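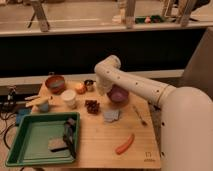
April, bench notebook, Unley room

Writing down the table rules properly, as we have been running on three different versions and Ruth Mosquera's copy doesn't match mine. Once we agree on this page, the old sheet comes off the wall.

Before power on
Walk the cables first. Anything on the floor stays outside the reach of the arm and outside where the operator stands. Check that the table clamps are tight. Hand on the stop button, press it, confirm the arm drops out, reset. Write the time in the log. If the stop test isn't in the log it wasn't done, and the session doesn't count.

Setting the table
Only objects on the Kudano list. Cups, bowls, produce, cloth, sponge, utensils are all on it. Glass is off, and so is anything with a blade. A crowded table is fine, we want clutter, but leave the base side clear enough that the elbow can fold back without sweeping something off. Long thin things (sticks, brushes, spoon handles) should not hang past the table edge. I knocked one off last month that way and the arm followed it down to the soft limit.

The tray counts as part of the table. Don't move it between runs in the same set. If it shifts, note it and start a new set number.

Speed
Quarter speed for the first run after any change of layout. Full session speed only after 3 clean runs in a row. Clean means no contact with anything except the target. Brushing the cloth counts as contact. Ruth wants cloth contact allowed. I can live with that if it gets its own column.

People
One operator, one spotter. The spotter does not reset objects while the arm is enabled, even if it's parked and looks finished. Pause, say "hands in," wait for the answer, then reach. Same words every time. The Villca crew uses "clear" for both going in and coming out and I don't want that here.

Produce
Swap real fruit and vegetables when they go soft. Soft fruit changes the grip force numbers and makes the fingers sticky. Wipe fingers every 6 runs regardless.

Logging
Run 2436 is the last one under the old sheet. Everything after that gets the new header: layout number, speed, operator, spotter, contacts, stop test time. Don't go back and fill in old runs from memory.

Still open
- Proddale asked for a written limit on grip force. We have a software cap but no page that says so. Mine to write.
- Who signs off when operator and spotter disagree on a contact. For now it counts as a contact.
- Second stop button on the spotter's side. Ordered, no date.

Comments (4)

R. Mosquera: OK with the cloth column. Please add that the spotter also has to initial the stop test.

dpk: Does quarter speed apply if I only swap one cup for another cup?

R. Mosquera: Yes. Any change.

dpk: ok, will redo this morning's set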